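Shared shop bin picking build, gripper keeps pushing stuff into the wall

plorkine_pete
Posted in Home & Workshop Builds
Long post, sorry. I've been at this since February in a shared workshop and I'd love some fresh eyes. Two metal bins, one behind the other on a wood tabletop, arm reaches in, grabs one thing from the front bin, drops it in the back one. Repeat until the front is empty. My last full run was 191 tries and the big flat stuff does great! It's the small things near the sides that kill me. The fingers come down fine, then one of them rides the wall and the arm faults out.

I've got a 20 mm no-go margin around the inside of the bin right now. With less than that I get faults, with more I can't reach half my junk.

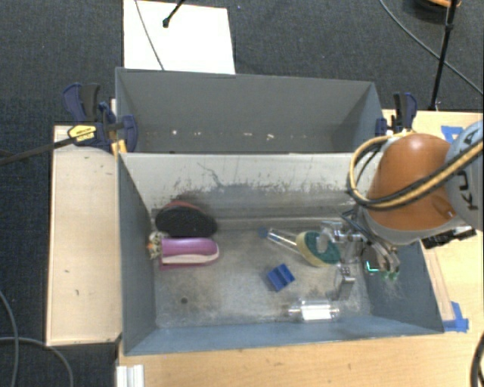
Reply 1
stescombe_shop
Nice setup, I'm jealous of the arm. First thing I'd change is the load. You've got a clear cylinder lying on its side AND a scrubber with a see-through handle in the same bin. Depth cameras hate clear plastic. Pull those two out, get your numbers on the solid stuff, then put them back one at a time.

Reply 2
plorkine_pete
Yeah but the clear stuff is kind of the point for me, I want it to handle whatever's in a kitchen drawer. The white part in the middle of the cylinder gives the camera something to look at, so that one gets found pretty often. The scrubber it grabs by the head most of the time.

Reply 3
Hạnh Văn
I'd leave the objects alone and go after the wall. I built a small one at home with a Phùng gripper (way smaller arm than yours) and had the exact same fault. My bin had crept 4 mm from where the software thought it was. Every grab near the side was wrong by that much and I spent 16 evenings blaming the camera, ugh. Are both bins clamped to the table or just to each other?

Reply 4
plorkine_pete
Ooh. The clamps are up at the bins' edges, one at each end, and I never went back and checked the position after I tightened them. The tape on the table was supposed to be my marks but I put it down early on.

Reply 5
grillonau
Disagree with Hạnh a little. Sure, check the bin, but metal fingers in a metal bin with no give is asking for it. Put a spring or some rubber in the finger mount and you can be a bit off and live. I wouldn't run it any other way.

Reply 6
Hạnh Văn
Springy fingers hide the problem though! You'll get fewer faults and then your grabs get sloppy and you won't know why. Measure first.

Reply 7
stescombe_shop
Both of you are skipping the cables. That bundle looping around the orange part of the arm would worry me more than the wall. Run it slow through your farthest reach and watch whether it pulls tight.

Reply 8
plorkine_pete
OK, plan for tonight is touch off all the corners of the front bin with one finger and compare to what's in the config. Cables after that. Grillonau, what rubber are you using? I have some old bike tube lying around.

Reply 9
grillonau
Bike tube is fine to start. Double it up and check it every session, it tears at the corners.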